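Ticket: Guest Wi-Fi drops in upper-floor rooms, Sorville guesthouse
Opened November 29, 2018. Status: closed, monitoring
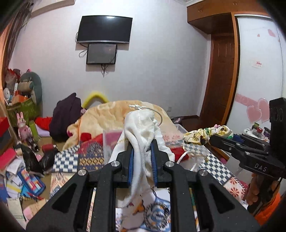
Why do phones on the second floor lose the guest network while laptops in the same rooms stay connected?
The phones were trying to move to the stairwell access point, which had the guest network on the wrong VLAN. They joined, got no address, and fell back to mobile data. The laptops held on to the hallway unit and never tried to move.

Environment
Router: Ukbridge, stock firmware, DHCP on for both networks.
Access points: Flurov, one per floor plus one in the stairwell.
Switch: Stöcker, managed, in the closet behind reception.
The stairwell unit was added in August. Complaints start after that.

Log
Restarted router. No change.
Changed the hallway unit from channel 11 to channel 1. Signal better in the end rooms, drops continue.
Checked DHCP pool. Plenty of free addresses. Lease time was 60 minutes, left as is for now.
Walked from the end room to the stairs with a test phone. Connection lost at the landing. Phone shows "Obtaining IP address" and gives up after 20 seconds.
Same walk with a laptop. Stays on the hallway unit down to one bar, no drop.
Set a static address on the phone. It associates but cannot ping the gateway. Rules out DHCP as the cause.
Compared switch ports. Stairwell port 5 was untagged on the office VLAN, with no guest VLAN at all. The other access point ports carry both.
Added guest VLAN to port 5 as tagged. Saved the config to startup. It had not been saved after the last change either, so a power cut would have undone that one too.
Repeated the walk 5 times. Phone changes over at the landing each time and keeps its address.

Other findings
Transmit power on the stairwell unit was set to high. Lowered to medium. Phones in the rooms now prefer the hallway unit.
The port label in the closet says "spare". Needs a new label.

Open items
Firmware on the stairwell unit is one version behind the rest. Update at the next visit.
Reopen this ticket if drops come back on either floor. Include room number, device type and time of the drop.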